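How to swap the control board in a tumble dryer (and find out first if you need to)

By Bernadette Crenshaw
2022-01-21

My dryer is a Tretell Condenura, bought secondhand when we moved in, and it had been a perfectly decent machine until the week after Christmas. Then it started doing this thing where you'd press the start button, all the lights would come on together like a fairground, and it would just sit there. Sometimes it would go on the third try. Then the fourth. Then one night with a full load of wet school jumpers in it, nothing at all.

I rang round, and the best quote I had was £150 to come out and fit a new board, on top of the board itself. The board was £79 from Kwan Spares. I'm not an electrician, but I've done a fair few jobs like this over the years, so I had a go, and several of you asked me to write it up properly. So here we are!

Before you start

Is it under guarantee? If so, stop reading and ring them up. Opening the back will almost certainly put an end to any cover you've got.

If it's a gas dryer (there are still a few about) leave it to a registered engineer, please. Same goes if you've smelt burning or the machine has been tripping your electrics. Everything that follows is for an ordinary electric one that's being daft.

Check it isn't something cheaper

I nearly ordered the board on day one, and I'm glad my sister talked me into going through the boring stuff first, even though in my case it was the board after all. Try these:

Clean the filter. Yes, again. Wash it in warm water if it's got that waxy film on it, and let it dry before it goes back.

Empty the water tank and make sure it clicks home. Mine has a float in it that sticks.

Plug something else into the socket, a lamp or whatever's handy. Then change the fuse in the dryer's own plug.

Open and shut the door while you listen. There should be a click from the catch. No click and it might only be the door switch, and that's a much smaller job.

Leave it unplugged overnight and try again in the morning. This did get mine going for two more loads, which made me very smug for a day and a half.

If none of that helps and your lights are all on or flashing in a way that isn't in the book, then it's fair to start suspecting the board.

Getting the right part

The model number on the front is no good to you. You want the long one on the sticker inside the door, and ideally the number on the board too, so you may need to open the machine up before you order. Mine has 98 in the middle where the newer ones have something else, and the two boards are not the same, though they look like twins on a shop website.

I bought new from Kwan. Premum had a reconditioned one a bit cheaper but they wanted my old board back first, and I didn't fancy being without anything at all while it sat in the post. If you're not in a hurry it might suit you.

Ask whether the board comes programmed. Some have to be set up for your exact model with a gadget you won't have. I sent Kwan the full sticker number and they did it before posting.

What you'll need

A cross-head screwdriver, a decent one with a long shaft
A flat screwdriver or an old bank card for the clips
Masking tape and a pen
A phone for taking photos
A saucer for the screws
An old towel
Somebody to help shift the machine

Opening it up

Unplug it from the wall. Switching it off isn't enough, and I put the plug on top of the machine where I can see it so I know. Then have a cup of tea, as the parts inside can hold a charge for a little while. I gave it half an hour.

Pull the dryer out (this is where your helper comes in) and put the towel down so you don't scratch the floor. On mine the lid comes off with two screws at the back, then you slide it backwards and lift. It will feel stuck. A thump with the heel of your hand near the front usually does it.

Vacuum the fluff while you're in there. You will be horrified by the fluff.

The board lives behind the front panel, in a plastic tray. On other makes it can be down at the bottom, so follow the thick bunch of wires from the door and see where they end up.

Taking photos and labelling

Do not skip this bit. Take far more photos than you think you'll want, some from further back and some right up close, and check they're sharp before you touch anything. Then put a scrap of masking tape on each plug and number it, with the same number on a bit of tape by its socket.

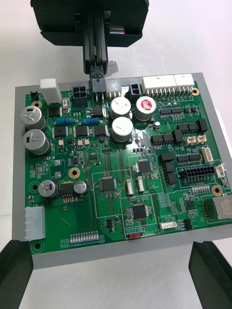 I used to trust my memory for this sort of thing. Then I did the display on my mum's oven and spent an entire Sunday lunch with two plugs left over and everyone eating sandwiches. Now I tape the lot, even the ones that could only possibly go in one place. Write the numbers big, too, because you'll be reading them upside down with your head in a cupboard.

Unplugging the old board

Work from one side to the other. Hold the plastic body of the plug and never the wires, and look for a little tab to squeeze before you pull. If it won't budge, rock it very gently from side to side. Some of mine hadn't moved in years and I had to go and do something else for ten minutes before I lost my temper with them.

Move each plug well out of the way as it comes off, so that you're not fighting a big knot of wires later on. A clothes peg is good for this. Then release the clips round the tray and lift the old board out by its edges.

Put it straight into the bag or box the new one came in. Don't bin it yet!
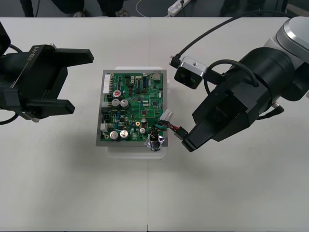 Fitting the new one

Touch something metal and earthed before you pick up the new board, a bare bit of radiator pipe is fine, and handle it by the edges as you did with the old one. Lay old and new side by side somewhere flat with good light. Same shape? Same sockets in the same places? If anything's different, stop and ring the shop.

Happy? Click it into the tray, then go through your numbers in order. Each plug should go in straight with a firm push. If you're having to force one, it's either the wrong way up or the wrong plug, so go back to your photos. Give each one the tiniest tug afterwards to check it's home.

Watch that no wires are trapped under the tray or lying anywhere near the drum belt. I had a thin one tucked under a corner and only spotted it when I compared with my second photo.
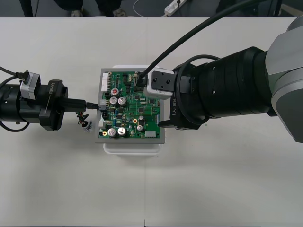 Putting it back and testing

Lid on and every screw in before the plug goes anywhere near the wall. It's tempting to try it with the lid off, but please don't.

Run it empty on the shortest programme first. Mine showed E2 straight away and I said a word I won't put here, but it was only the water tank, which I'd left on the worktop. With that back in, it started first press.

Stay in the house for the first few loads and check on it now and then. If it trips the electrics or smells odd, unplug it and get someone in.

Keep the old board until you've had a couple of weeks' use out of the new one, then take it to the small electricals bit at the tip. Mine's still on the windowsill, next to one screw that I can't find a hole for on the outside of the machine. I've since found out it belongs to the hoover.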